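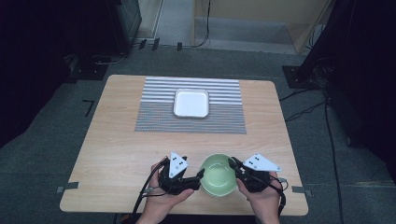
Do I need to pair my light stick before I get to the venue?
Pair it at home, the night before at the latest. You can do it at your seat if you really have to, but you'll be sharing the signal with thousands of other people doing the same thing and it can take ages.

Section 4: Getting your Wulora ready for show night

Hello again! If you've come straight from Section 3 you should have a charged stick, the Holler app on your phone and a seat number for one of the Antal shows. If you've skipped to this bit (I would have), go back and do the charging at least. A half-full battery will pair quite happily and then fade out in the encore, and I have cried real tears over that.

I've written this for the second version of the Wulora, the one with the sliding switch on the handle. The first version has a push button and a slightly different set of lights, and I've put notes in where it matters. Last updated 27th August, after the Bisov Hall show, where I learned a few things the hard way.

4.1 Pairing the stick with your phone

1. Turn on Bluetooth on your phone. Don't try to pair from the phone's own Bluetooth menu. The stick will show up in there, and it'll even say it's connected, but Holler won't be able to talk to it.

2. Open Holler and log in. Tap My Sticks, then Add.

3. Slide the switch on the handle all the way up. There are three positions: off at the bottom, solo in the middle, and show at the top. You want show.

4. Hold the small button under the dome until it blinks blue. Let go as soon as it does. If you keep holding, it goes into the reset mode and starts blinking red, and you'll need to switch off and begin again.

5. Your stick should appear in the app as WUL followed by some letters. Tap it.

6. Wait for the long buzz. A short buzz means the phone has found the stick. The long one means they're paired, and it can be a good few seconds behind the short one, so don't give up and start tapping things!

Note: on the first version, press the button twice quickly in place of steps 3 and 4. The blink is white.

Note: one phone can hold up to four sticks. If you're setting up for your kids or your mates, give each one a name in the app straight away. I once paired three in a row without naming them and spent half an hour in a hotel corridor turning them on and off to find out which was which.

Caution: take the wrist strap off, or at least hold it out of the way, while you open the dome. The clip catches on the cord and the little plastic tab is the first thing to snap. Replacements exist but they come with the whole dome and they're not cheap.

4.2 Updating

If a yellow bar pops up at the top of the app saying there's an update, do it now. Please. The lighting team load their colour cues a day or two ahead of each show, and sticks on old software simply sit there on white through the lot. You can spot them in every fan video, lone white dots in a sea of green.

1. Put the phone and the stick next to each other on something flat.

2. Tap Update. The dome will go purple.

3. Leave it alone until the dome goes back to its normal colour. Don't answer a call, don't switch to another app to check the setlist from the night before. I know!

Caution: never update on hotel or train wifi if you can help it. If the download drops in the middle, the stick may freeze on purple. The cure is in 4.5, but it wipes your seat and your pairing and you'll be back at 4.1.

4.3 Putting in your seat

This is the part that makes the magic happen. Your seat tells the stick which bit of the picture it is, so when the whole side of the hall turns into a wave or a letter A, yours goes the right colour at the right moment.

1. In Holler, tap Shows and pick the one you're going to. Check the city as well as the date, since Antal often play two nights in one place and the seat maps aren't always the same on both.

2. Tap Add Seat, then either scan the code on your ticket or type it in by hand.

3. If you type it, use the block, row and seat in that order with spaces between. Mine for Bisov was 114 F 62. No dashes, no full stops, and no "Row" or "Block".

4. Hold the stick close to the phone until it flashes green twice.

5. Look at the My Sticks page and make sure the seat showing there matches your ticket. Scanned tickets now and then bring up the door number where the block should be. At Bisov the north entrance is Door 83, and there were a few of us in the queue who had been cheerfully entered as sitting in Block 83. There is no Block 83.

Note: standing tickets don't have a seat, obviously. Choose Floor, and then Left or Right as you face the stage. If you end up on the other side after doors, change it in the app before the lights go down.

Note: if you swap seats with someone, swap sticks as well. It's far quicker than two people re-entering everything in the dark. Just remember to swap back at the end! I came home from my second ever show with a stick belonging to a very nice woman, and hers had nicer stickers on it.

4.4 Packing it for the journey

A lot of us travel for these shows, so this gets asked nearly as often as the pairing.

1. Slide the switch down to off. Then slide the lock ring round until it clicks. The switch moves very easily in a bag and you'll arrive with a flat stick otherwise.

2. Wrap the dome in something soft. I use a sock. A thick one.

3. If you're flying, keep it in your hand luggage. It has a rechargeable battery inside, and you don't want it crushed under somebody's boots in the hold either. Check with your airline if you're carrying several.

4. Bring your own charging cable. The plug on the stick sits in a deep hole and lots of phone cables are too chunky to reach.

I've had mine taken out and looked at in the security queue more than once. I just say it's a light for a concert and turn it on for them, and that's been the end of it every time. One chap asked me to change the colour.

Caution: check the hall's bag and item rules before you set off. Most places on this tour have been fine with the Wulora, but a couple wouldn't have the long pole handle that's sold as an extra. Leave the pole at home unless you're certain.

4.5 When it won't behave

The stick is stuck on purple.
Switch off, hold the button down, and slide the switch to show while you're still holding. Count slowly to ten. It'll blink red and then go dark. Go back to 4.1.

The stick works in solo but not in show.
Nine times out of ten the show signal hasn't been turned on yet. It normally comes on shortly before the support act, and until then show mode only gives you a dim white. Give it time. If everyone around you is lit up and you're not, re-enter your seat.

Holler says "Stick in use".
Another phone has it. This happens a lot with second-hand ones. Ask the seller to remove it from their My Sticks page, or do the reset for the purple problem.

It flickers when I wave it.
Unscrew the base and check the battery pack is pushed right in. A tiny bit of folded paper between the pack and the base cap keeps it snug. I got that tip from Géza Oláh, who looks after the repairs thread on our forum, and my stick hasn't flickered since.

The colours are right but everything's late.
Turn off Bluetooth on your phone once the show has started. The stick doesn't need the phone any more by then, and it stops trying to listen to two things at once. It saves your phone battery for the train home, too.

4.6 Using it during the show

You don't have to press anything! Leave it on show and wave.

Keep it at head height or just above for the slow songs, particularly if you've got little ones or shorter people behind you. For the fast ones, do what you like, but put the strap back on your wrist first. I've seen a Wulora go over a balcony. It was fine, and so was the man below, but only because it landed in his lap.

If you'd like your own colour for the bit between the main set and the encore, slide to solo and press the button to go through the choices. Green is the usual one while we're chanting. Slide back up to show as soon as the hall lights change, or you'll miss the opening cue, and it's the best one of the night.

Section 5 covers cleaning, storing it between tours, and what to do with the old domes.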